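**Pounding bench with xylophone: worth it, or too loud for an apartment?**

**bimla_negi**
Hello all. My son will be two in March and I want to buy him one of these wooden pounding toys where the pegs go down when you hit them. I live on the third floor and my neighbor below is sensitive to noise. Does the xylophone part make it much worse? Also, is it really a toy for two years, or will he only throw the mallet?

**rastmont13**
He will throw the mallet. Mine threw it for one month and then he began to hit the pegs. I would buy it again.

For the noise, it is the table that is loud, more than the toy. Put a folded towel under it and you will hear the difference at once.

**Kamlesh Sandhu**
I have had one in my playgroup in Mundura since last spring, the kind with a purple cat on the end panel and two gears under the hand of the child. Let me write what I have seen, because my opinion changed.

At first I thought the pegs were the main thing. The small ones do like the pegs, but they hit them very softly and then look at you. What they return to every day is the gears. One little girl turned the red gear for the whole snack time and did not eat.
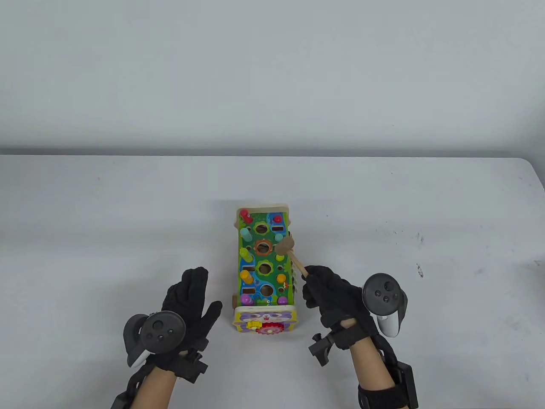 The bars along the side are more for three years and up. They are small and they are close to the edge, so a child of two usually hits the wood next to them. I stopped correcting this. If you show them slowly, one bar and then a pause, they begin to aim better after a few weeks.

My one complaint is the mallet. The handle is thin for a small hand and ours came loose at the head. I glued it and it has been fine, but please check it before you give it to him.

**skistitby_mum**
I must disagree about the bars. My daughter played on them before she was two, and she had no interest in the gears at all. I think it depends on the child, and also on what the older brother is doing at that moment.

I also don't like when one toy has so many functions. Pegs, gears, bars, wheels - for me it is too much. A simple bench with a few pegs is enough and costs half.

**Kamlesh Sandhu**
That is fair. In a group it helps that two children can use different sides. At home with one child I would maybe also take the simple one.

**bimla_negi**
Thank you, this is very useful. I will look at both kinds on Wednesday at the Nautiyal shop. Kamlesh, which glue did you use?

**Kamlesh Sandhu**
Normal wood glue. I left it overnight with a rubber band around the head.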